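Notes on the Skellen disclosure rule

Posted Aug 15, 2021

I finally read the full text of the disclosure rule the Skellen council adopted in April. It runs to 50 pages with annexes, and most of the coverage has dealt with the first 3 sections only. Those cover who may file a report and in what form. The part I care about is section 9, on what happens to a public employee after a report has been filed.

Under the old rule, a department could transfer or retire an employee on written notice. The notice had to cite a ground, but the ground could be "administrative need," and there was no duty to attach evidence. Widad Abou Jaoude used to call this the blank line. She was moved out of procurement two weeks after she questioned the Hladun paving contract, and her notice contains one sentence of reasoning. 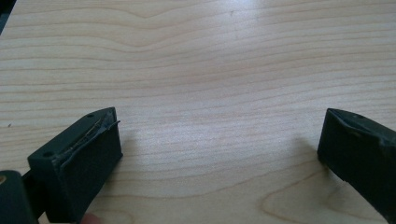

Section 9 changes the order of steps. If the employee has filed a report in the past 189 days, the department must send its reasons to the review officer before the notice takes effect. The officer can suspend the notice but can't cancel it. Cancellation still goes to the appeals board, which sets its own calendar and has no deadline for a ruling.

Junaid Mughal reads the suspension power as broad. I read it as narrow, given that the text ties it to "missing or incomplete reasons" and says nothing about false ones. A complete but untrue set of reasons would seem to pass.

The rule also doesn't reach back to older cases, so Abou Jaoude's appeal continues under the previous text. I have asked the clerk's office for the board's list of pending appeals and will post it when I have it.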